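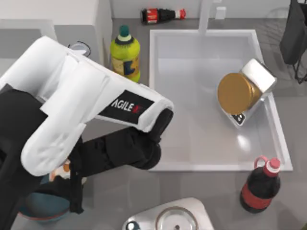

*The Trerier simulated kitchen, with the arm out over the counter and the jar lying in the sink.*

**Trerier robotics club takes a kitchen to the Patska round**

Seven students, one counter, one sink, a microwave. The Trerier High robotics club has sent in its entry for the Patska student round, and for the first time there's no metal in it at all. The whole thing runs in simulation, on the machines in the back of the computer lab at Thammasiri Hall, mostly after 4 p.m. and mostly with the door propped open becuase of the heat.

The club calls the project Dramus. It's a set of household chores for a robot arm: get a jar out of a sink, get things in and out of a microwave, clear the counter without knocking over the bottles. Students drive the arm by hand, record each try, and then train a program on the tries that went well. Then they watch the program have a go.

The round allows entries up to 1,000 recorded tries. Trerier turned in 600. Could have been more, says Leonor Arruda, the senior who has run the club since September, but the team threw out a lot of early ones.

"We were all driving it differently," she said. "I come in from the top, really slow. Other people just go for it. The program was learning from everybody and doing something in between, and in between was bad."

So they stopped for two weeks and wrote rules. How to approach, how fast, where to wait. Taped to the wall over the monitors now — two pages, a lot of crossing out.

The jar has been the hard one. Gold lid, glass body, lying down at the bottom of a sink. Grabbing it by the lid works fine until it slips, and the sides of the basin leave less room for the wrist than you'd think. Most of the club's arguments this term have been about that jar.

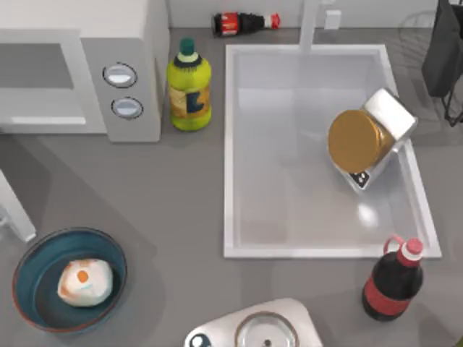
*Jar in the gripper, over the right half of the sink. The onion is in the bowl at lower left.*

Fedir Kostiuk, a junior, is the one who built up the clutter on the counter. Cola bottles, one standing and one on its side. A yellow-green bottle next to the sink. He wanted more. Got voted down.

"A clean kitchen is too easy, no one has a clean kitchen," he said. His argument is that a program trained on an empty counter learns a path straight across it, then falls apart when something is standing there. Others on the team said they had enough problems. They settled on what's there now and a promise to revisit it after the round.

He also did the lighting, three versions, and only one of them got used. The other two made the sink so bright that the program kept losing the rim. Those are saved in a folder and he'd like them back in by spring.

Driving is done in shifts. Twenty minutes on, then swap, as people get sloppy when they're tired and it shows up in the recordings. Whoever's off shift watches playback and marks each try keep or toss. Disputes go to whoever is holding the clipboard that day. There have been disputes.

Microwave work started late and got the least time. The gripper has to go in low through the opening, past the door, and make contact without shoving whatever's on the floor of the thing to the back wall. From the front view it's easy to see where the finger is left to right. Depth is another story, and the students doing that chore keep a second view up on the next monitor.

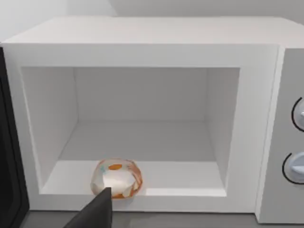 *At the microwave, door open, one gripper finger up against the small item inside.*

Scoring for the round is simple enough. Each school's program gets 49 attempts on its own chores, with objects moved a little every time, and judges count the finishes. No partial credit. Trerier's last full practice run was on the jar alone, and the team wouldn't give out the number. "Better than October," was all Arruda would say, and Kostiuk laughed at that, so make of it what you will.

Last year the club entered a wheeled robot and went out early with a dead battery pack. A few of the same students are on this team. They say they miss having something to carry into the gym and put on a table. They don't miss the soldering.

Results are posted online when the judging wraps up, and the top schools get invited to a live round, where they run thier program in front of the judges. Trerier would go with four students if it gets that far — van space.

The lab is open to visitors most afternoons until 6 p.m. New members welcome, any grade, no coding needed to start out. Drivers especially. Bring a snack, the vending machine on that floor is still broken.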